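Home | Forums | Storage & Fittings | Search | Log in
Print this page | E-mail this thread

Sorting cutlery in separate mesh baskets vs. a molded tray
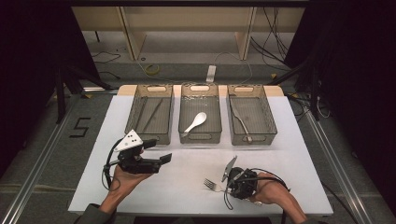

One basket per type, with a fork still to be placed.

vkvam
Posted 5 April 2026

I am replacing the molded cutlery tray in a shared kitchen and would like opinions before I order in quantity. The tray has fixed compartments, and the one for chopsticks has always been too short. The trial layout uses 3 identical rectangular baskets in gray translucent plastic, side by side along the far edge of a white table. Mesh walls, cut-out handle slot at each end. Long pieces go left, soup spoons in the middle, knives right. Forks are unassigned.

Points I would like to settle:
1. Whether a fourth basket is worth the width, or whether forks can share with knives.
2. Whether mesh walls catch fork tines.
3. Whether anyone has run separate baskets for longer than a season.

Drawer internal width at our place allows four with a small gap. Depth is not a constraint.

Vidar Kvam

m_brekke
Do not share forks and knives. We did that at the Fagerlund canteen and people stopped sorting either of them within a month. If a basket holds two types, users treat it as a general bin and the spoons follow.

Fourth basket. If the width is there, use it.

oberg_k
Disagree with Margit on the general rule. It depends on how pieces are loaded. If knives go in with handles toward the user and forks the same way, a shared basket works well enough. What fails is diagonal loading. The knife in your right-hand basket is lying diagonally and so is the long pair on the left. With one item that is harmless. With twenty you get a lattice and nothing can be picked out singly.

The basket is too wide for its contents. Look for a narrower one, or fit a divider lengthwise.

m_brekke
Kjell, you are assuming that users load with care. They do not. Any layout that depends on handle direction has to be checked daily.

vkvam
Agreed that diagonal loading is a problem. A divider is possible, but I would need to cut it to fit between the handle slots. The slots take up part of the end walls, so the divider has to be fixed to the floor or the long sides.

L_Hijazi
We have used separate baskets since September, in a test kitchen with 2 drawers. Notes:

– Tines do catch in mesh, mainly when a fork is dropped in point first. Laid flat they are fine. A thin liner on the floor does not help with the walls.
– Mesh is easier to rinse than a solid tray, but smears show on translucent plastic. Ours look dull after a few weeks whatever we do.
– Handle slots are the best feature. The whole basket goes to the table and back, so the drawer is only opened once per meal.
– Ceramic soup spoons should not be stacked deep. We chipped several. One layer, or two with a cloth between.

For scale, I logged 1,638 pieces returned to the drawers over the trial. The mis-sorted ones were nearly all forks.

Lama

oberg_k
Lama, what was the mis-sort rate? "Nearly all forks" says little without a total.

L_Hijazi
I did not keep a clean figure. The first weeks were recorded on paper and the sheets do not separate "wrong basket" from "left on the counter". I would not quote a rate from them.

oberg_k
Then it supports giving forks a fixed place, and I accept that part. It does not settle the width question.

leif.aasen
On sourcing: Pikton sells a narrow mesh basket that nests, Dresov has a wider one with a rim. I have handled both. The Pikton flexes when lifted by one end with a full load of knives. The Dresov does not, but the rim costs you space in the drawer, so measure over the rim and ignore the size on the label.

Also check the height. Chopsticks lie flat only if the inside floor is longer than they are, and mesh baskets taper toward the bottom. Measure at the floor.

m_brekke
Seconding the measurement at the floor. We returned a full order over exactly that.

vkvam
Thank you, useful. Current plan: four baskets, no shared types, lengthwise divider in the knife basket only. Soup spoons in a single layer. I will try a solid-walled basket for the forks and keep mesh for the rest.

Leif, does the Dresov rim sit above the handle slot or does the slot cut through it?

leif.aasen
Above. The slot is a closed opening below the rim.

oberg_k
A solid wall for forks only means two kinds of basket in one drawer, and they will not have the same outside width. I would still buy four of one kind and narrow all of them with dividers.

vkvam
Noted. I will lay both versions out on the table before ordering.

Reply | Previous thread | Next thread | Back to top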